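Presupuesto para pinzas de mano y recogida de datos con perchas: ¿comprar hechas o montar?

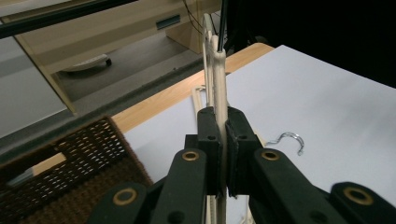
Publicado por Sawsan Abou Jaoude en Compras y presupuestos · junio · 14 respuestas, 5 seguidores

Buenas. Estoy cerrando el presupuesto de equipo para el segundo semestre y me vendrían bien opiniones de gente que ya haya pasado por esto.

Trabajamos con ropa y accesorios de armario: perchas, prendas dobladas, cestas. La tarea que más nos está costando es coger la percha por el cuello, la parte estrecha debajo del gancho. Las de plástico tienen ahí muy poca superficie y las almohadillas planas tienen que cerrar bien centradas.

Tengo dos ofertas sobre la mesa:

Opción A. Sondier, pinza de mano ya montada y calibrada, 1.000 euros la unidad con almohadillas incluidas. Plazo de entrega, cinco semanas.

Opción B. Kit Matubbar para montar nosotros. El lote completo, con tornillería y dos juegos de dedos de repuesto por unidad, sale por 2.681 euros y da para cinco pinzas. Las cámaras van aparte.

Necesito cinco unidades. Por precio gana B de largo, pero somos tres personas en el laboratorio y las horas de montaje también cuestan. ¿Alguien ha usado alguna de las dos durante varios meses?

tornillo_pasado
Tuvimos el kit Matubbar. Montarlo no es difícil, lo pesado es dejar las cinco iguales. Si una tiene más holgura que otra en las articulaciones, los datos salen distintos y luego te vuelves loco buscando el motivo. Calcula un día entero por pinza la primera vez, y medio día cuando ya le has cogido el truco.

Lo que sí pediría desde el principio son más almohadillas. Dos juegos por unidad se quedan cortos.

rmendieta
Yo compraría las Sondier. Un día de técnico por pinza, más los ajustes, más el que se pone malo la semana del montaje. Esa diferencia de precio en la práctica se reduce mucho. Y si se rompe algo, tienes a quién reclamar.

tornillo_pasado
Se reduce, pero no desaparece. Son 5.000 contra 2.681. Además, en garantía la pinza viaja y te quedas sin ella mientras tanto. Con el kit cambias la pieza en una tarde.

rmendieta
Si tienes la pieza. Nosotros esperamos un mes por un brazo de recambio.

Lur_78
Una pregunta para Sawsan: en la foto la percha está sujeta por el cuello y las dos almohadillas se ven negras y mates. ¿Os resbala con las de plástico? Nosotros acabamos forrando los dedos con goma fina. Dos rollos de 200 mm nos han durado toda la campaña y el gasto es ridículo comparado con el resto.

Sawsan Abou Jaoude
Con las de plástico, a veces gira sobre sí misma cuando la levantas. Con las metálicas el problema es otro, el gancho es fino y hay que entrar muy alineado. No habíamos probado a forrar los dedos, lo apunto. ¿Goma adhesiva o pegada con cianoacrilato?

Lur_78
Adhesiva. La pegada aguanta más, pero luego no la quitas sin dejar restos. La nuestra la cambiamos cada lunes de campaña — bueno, cuando nos acordamos.

p_aldecoa
Yo iría a otra parte del presupuesto. Todo el mundo discute la pinza y luego se olvida del almacenamiento y del etiquetado. A nosotros el hardware nos supuso menos de la mitad. Contratamos Arkivance para guardar las sesiones y la primera factura nos pilló por sorpresa, porque cobraban también por descargar. Mirad eso antes de firmar nada.

También meted una partida para el material de la tarea. Perchas de varios tipos, cestas, telas para cubrir la mesa. Parece calderilla y hay que justificarlo igual.

Sawsan Abou Jaoude
Lo del material lo tengo puesto en fungibles. Lo del almacenamiento no lo tengo bien calculado, reconozco que puse una cifra por poner algo. ¿Cobran por volumen o por sesión?

p_aldecoa
Por volumen guardado y por volumen descargado, en dos líneas distintas. Pide que te lo desglosen.

kbx_taller
¿Y por qué cinco? Con tres personas en el laboratorio, dos pinzas van a estar siempre en el cajón. Compra tres y guarda el resto para recambios.

Sawsan Abou Jaoude
En septiembre entran dos becarios. Pero es verdad que hasta entonces sobrarían dos.

rmendieta
Entonces compra tres Sondier ahora y decide las otras en septiembre. Son 3.000, casi lo mismo que el kit, y empiezas a grabar sin montar nada.

tornillo_pasado
Y en septiembre mezclas dos lotes, que a lo mejor ya no son iguales. Yo no lo haría. En otro proyecto mezclamos pinzas Skalville de dos revisiones y la apertura máxima no coincidía. Hubo que separar los datos.

kbx_taller
Eso se arregla midiendo cada pinza al recibirla y guardando la medida con la sesión. Hay que hacerlo igual aunque sean del mismo lote.

Sawsan Abou Jaoude
Gracias a todos. De momento voy a pedir a Sondier que me confirme por escrito si mantiene la misma revisión hasta final de año, y a Matubbar el precio de los brazos sueltos y de las almohadillas. También rehago la parte de almacenamiento con el desglose. Si Sondier me lo confirma, me inclino por tres ahora y dos en septiembre — si no, kit y paciencia.

Cuando tenga las respuestas actualizo el hilo con los importes.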